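Washbags and welcome plates: packing for July

The welcome packs for the Gimadell rooms go out again in July, and Ngân Đinh is looking for people to help put them together in the afternoons. We handed out 247 last year and expect to need more this time.

Each pack has two parts. The washbag holds soap, a flannel, a toothbrush and a small tube of toothpaste. The kitchen part is a plate, a bowl, a mug and one set of cutlery, wrapped in a tea towel.

A few notes for anyone new:

Please keep toothpaste and soap away from the crockery once the boxes are closed. Last year several plates had to be washed again -- they smelt of mint.

Small tubes only. The full-size ones do not fit the bags.

Check the rims of plates for chips before wrapping. Chipped ones go to Tâm Bạch, who uses them under plant pots.

We are still short of small toothpastes, some 58 at the last check, and would be glad of plain plates in white or cream. Sets do not have to match. Donations can be left with Huệ Giáp at the front desk until six.

Plain white with a thin black rim is fine too, and so is any brand of toothpaste.

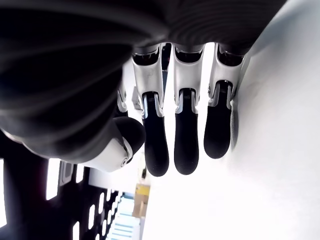
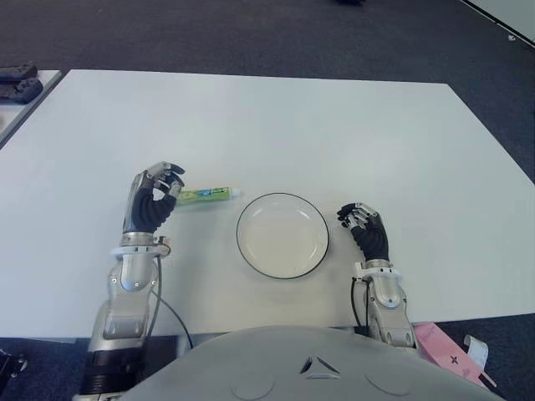 Bicycle store

The new locks are fitted. Keys are with Gonçalo Valente, one per household.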